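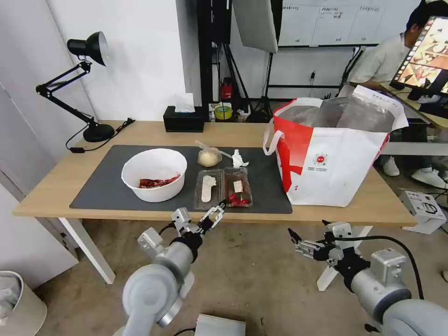
Dried red chillies in a white bowl, and a shopping bag on the right.

May 25, 2025

I have been reading market reports about medical devices again. I used to do this for money, when I wrote copy for a small firm called Miltik that sold hearing aid parts to other firms that sold hearing aids. I no longer have that excuse. Some people do the crossword.

The one I have been at this week is about home blood pressure monitors. It is 32 pages long and costs 3860 dollars if you want the whole thing, which I do not, at least not at that price. What I have is the free sample, sent in return for my email address and a job title. I put "Director". I did not say of what.

The sample has a cover, a contents page, a page explaining how the contents page should be read, and then a chart with the numbers taken out. There are bars. They go up from left to right. Where the figures ought to be there is a grey smudge and the word "Sample". I have looked at it for longer than I would like to admit and can report that the market for upper arm cuffs is, in the view of the authors, taller than it was.

After that come the drivers and restraints. I am fond of this section because it is the same in every report I have ever read. The drivers are that people are getting older and do not move about enough. The restraints are that some of the products cost too much and some of the rules are strict. You could lift the page out and drop it into a report on stair lifts or compression socks and I doubt the buyers would write in.

Then the key players. The sample lists 8 of them, and two were names I knew. Flavier made the monitor my surgery lent me in January, in a zip-up case that smelled of someone else's hand cream. Valeo Cuff is the one I bought afterwards, from a chemist's that had it on a shelf between the foot files and the travel pillows. (Not the car parts people, as far as I can tell. The box says nothing about cars.) The third one I had high hopes for, Xaba, turns out on closer reading to make only the tubing.

So I am a market participant. I am, I suppose, a very thin slice of one of those bars. The report has a word for me, which is "end user", and a whole chapter on my habits that I am not allowed to see. I can save them some trouble.

The end user was told to take readings morning and evening for a week. The end user did the first two days properly, sitting with both feet on the floor and the arm resting at heart height, as the leaflet asks. On the third evening the end user remembered at bedtime, ran upstairs for the cuff, ran down for the leaflet, and got a number so alarming that it was left off the form altogether. He then sat on the stairs for a bit and got a nicer one.

There is also the matter of talking. You are not supposed to talk while the cuff is doing its work, and I live on my own, and I still managed it. The thing squeezes your arm like a disappointed aunt and it seems rude to say nothing. The Valeo one beeps at the end – a small, smug beep – and shows a little heart that flashes if it thinks your pulse is uneven. It flashed once. I took the batteries out and put them back in and it stopped, so I can recommend that as a treatment.

What I would like from a report is a section on drawers. How many of these machines are in a drawer? Mine is in the one with the takeaway menus and the spare fuses. I know of a nebuliser in my family that has been on top of a wardrobe through two changes of carpet. The forecast counts every monitor sold as growth, and I am sure that is right for the people selling them, but I'd pay good money for a chart of how many got used past the first fortnight. Not 3860 dollars. I might go to 3.

The surgery was happy with my form, incidentally. The nurse looked down the column, said it was all fine, and asked whether I had been sitting quietly beforehand. I said mostly.

I have since had two emails from the report people asking if the Director has had a chance to review the sample, and whether he would like it customised to his region. I am thinking of asking for just my road.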